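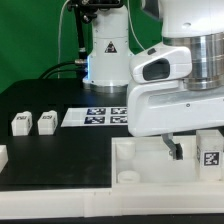 By Nautiyal Home Services Staff | Company News

Nautiyal Home Services has added attic inspections to its regular service list for homeowners in Ultora and the Rutus Valley. Appointments open in May, and the company says the first visits will go to customers who already have a roof or gutter plan on file.

Inspectors will check insulation depth, soffit and ridge vents, bathroom fan ducts and the underside of the roof deck. Bath fans that empty into the attic are a frequent problem in older Ultora houses. The warm air hits cold sheathing in winter, and the plywood starts to darken along the nail lines well before a stain shows up on a bedroom ceiling. 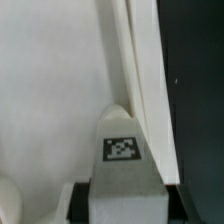

Printed marker on a gripper finger.

The inspection costs $68 for houses up to two stories. The fee is credited toward any repair booked within 4 weeks. Homeowners receive a written report by email, along with a price for each item, and can have the work done in any order they like.

Nautiyal looked at 228 attics last winter during a trial of the service. The most common repair was a disconnected or crushed fan duct, followed by soffit vents blocked with blown-in insulation. Both can usually be fixed in one visit. The largest job in the trial came to $3,895 and involved replacing wet insulation over a garage, adding vents and cutting out a section of roof deck. 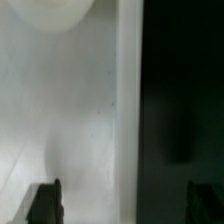 Dark gripper fingers and a smooth white surface.

Crews will come from the company's Zerik Street shop, which also handles gutter and siding calls. Calls from the upper end of the Rutus Valley may be grouped together on Thursday – the drive is long and the shop would like to fill a full day there.

Customers are asked to clear the floor under the attic hatch before the visit and to move anything stored on top of the joists. Houses without a hatch can still be inspected, but an opening has to be cut first and that work is priced separately. Vermiculite insulation is left alone until it has been tested by an outside lab.

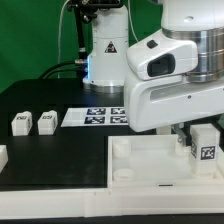 Robotic arm over a white tray.

Renters should ask their landlord to make the booking. Appointments can be requested by phone or through the service form, and the Zerik Street office opens at 8 a.m. on weekdays.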